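Trorano Foam-Grip Jump Rope
Braided rope, foam handles, knot-adjusted length

Home / Fitness / Jump Ropes / Foam-Grip

Sold by Prutell Sports Supply
Sold singly, as a pair, or in class packs of 10 and 50

Overview

The Trorano Foam-Grip is a general-purpose jump rope for home workouts, PE classes and beginner training. The rope is a round braid that passes through the bore of each handle and is held at the top by a plastic end cap. Length is set by moving a knot. No tools are needed apart from scissors, and those only if the excess is to be cut off.

This is a medium-speed rope. It has no bearings and is not intended for double-unders at competition pace. Buyers who want a speed rope should look at the coated cable models on the Kukora page.

Colors

Handles: green
Rope: pink with light flecks, or blue with white flecks

Rope color is selected at checkout. Class packs ship as an even split of the two rope colors unless a single color is requested in the order notes.

Handle

The handle has two sections. The grip section is foam with shallow horizontal ribs. Beyond the ribs the foam widens into a smooth cylinder, which stops the hand from sliding toward the end cap. The foam is closed-cell and does not absorb sweat to any great extent. It can be wiped down with a damp cloth and mild soap. Do not use alcohol wipes on the ribbed section, as repeated use hardens the surface and the ribs begin to crack.

The foam compresses slightly under a firm grip and recovers when released. Users with small hands can hold the handle entirely within the ribbed section. Adults with large hands will find the thumb resting at the start of the smooth section.

Rope

The rope is braided synthetic fiber. Compared with PVC it is softer on the shins when a jump is missed, keeps fewer bends from storage and is quieter on hard floors. It is also lighter, so it turns more slowly and needs a wider arm movement. Braided rope wears faster on asphalt and rough concrete. Indoor floors, rubber tiles and smooth sealed concrete are recommended.

Adjusting the length

1. Stand on the middle of the rope with both feet together and pull the handles straight up along the body.
2. For a beginner, the top of the handles should reach the armpits. Experienced jumpers usually prefer them 2 to 3 inches lower.
3. Push the rope up through the handle until the knot clears the end cap.
4. Untie the knot, draw the rope through to the required length, and retie with a double overhand knot.
5. Pull the rope back down until the knot seats against the cap. Repeat at the other handle so that both sides match.

A short tail above the knot is normal. Leave enough to retie, and do not trim it flush. A cut end will fray with use. Melting it briefly slows this down, but should be done by an adult and away from the foam.

If the rope is shared by people of different heights, set it for the tallest and wrap one turn around each hand for the others. Do not tie a knot in the middle of the span.

Storage and untangling

Braided rope tangles easily when several are kept loose in one bin, particularly where the wide ends of the handles catch in the loops. Ropes stored together should be folded and hung individually.

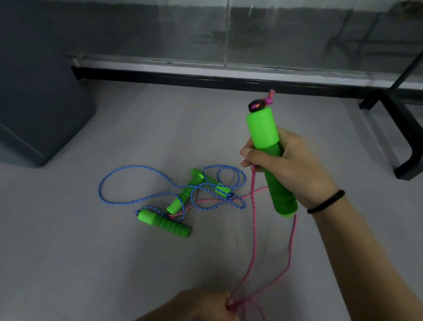
To separate ropes that have already tangled, work from the handles and leave the middle of the rope until last. Hold one handle upright, gather its rope in the other hand, and follow the strand to the first crossing. Pass the handle back through the loop. Pulling on the rope only tightens the crossing. Where two colors are mixed, free one color completely before starting on the other.

For storage, bring the handles together, fold the rope in half, then in half again, and tie a single loose overhand knot below the handles. Hang on a hook. The Acharya wall rail (sold separately) fits this rope without modification.

Inspection

Check the following before class use:
- end caps seated and free of splits
- knots tight and unable to pass through the cap
- no flattened or fuzzy section at the floor contact point
- foam not torn or rotating freely on the core

Replace the rope if the braid has worn through at any point. Replacement rope is sold by the length and fits existing handles.

Customer questions

Can the handles be swapped between ropes?
Yes. All Foam-Grip handles have the same bore.

Is it machine washable?
The rope can be washed cold in a mesh bag once both handles are removed. Air dry. The handles should be wiped only.

Will the pink rope bleed color?
Some color may come out in the first wash. Wash it separately from the blue.

Product page maintained by Oksana Kravets, Prutell Sports Supply. Last revised October 13, 2020.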